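## About Forham

Forham builds and tests two-arm robot cells for light sorting work. The company has 20 employees at its Prustmont site and is led by Sơn Kiều.

Visitors can watch a cell run at our open days, most recently in November 2023. The demonstration task is shelving: whiteboard erasers are picked up with a two-finger gripper and placed on a two-tier rack.

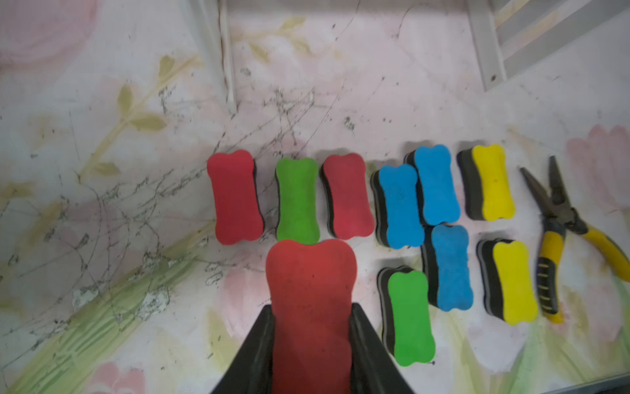
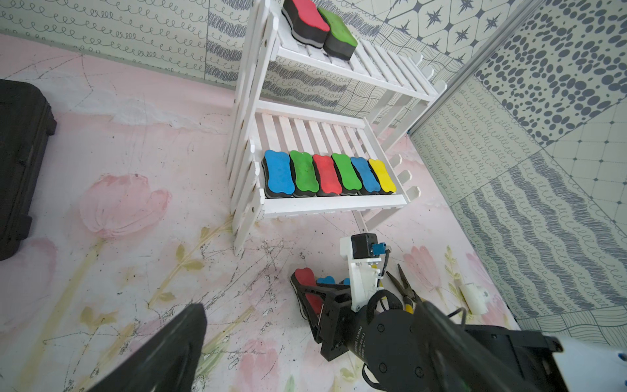
Each open day has two sessions -- one on gripping, one on arm control. The Coltico controller is shown in the second. School and trade groups book through the Prustmont front desk. Closed shoes are required on the test floor.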